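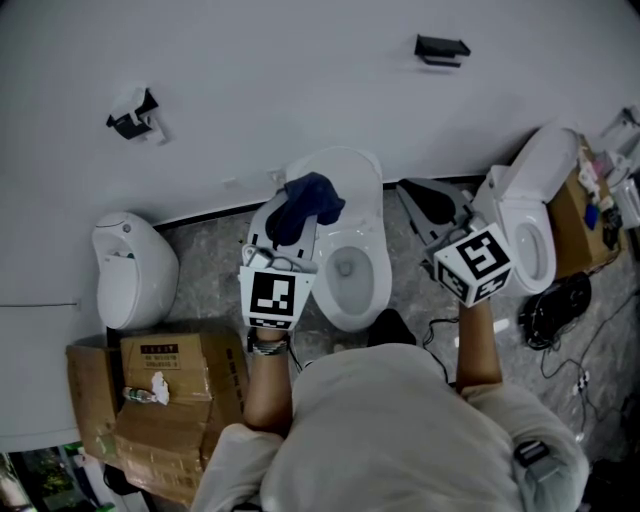

Middle toilet of the row, cloth on the rim

Woketton
Ground floor block, hard water area. Limescale under the rims is back within a month of descaling. Citric acid, 68 g per litre, left overnight. Is a stronger mix worth trying?

lirnon93
Strength is fine. Drop the water level below the trap first or you dilute it.

Bestunov
Disagree. At that hardness I'd go to 100 g and do two short soaks. Overnight gains little once the acid is spent.

lirnon93
Two soaks means two lots of acid for the same scale. Check the inlet valves too, a slow leak lays down a new line in weeks.

Woketton
Valves were changed in October. Will lower the level and keep to 68.

Zixuan Gu
Keep bleach off it until it's well flushed. And fit a softener if the budget allows.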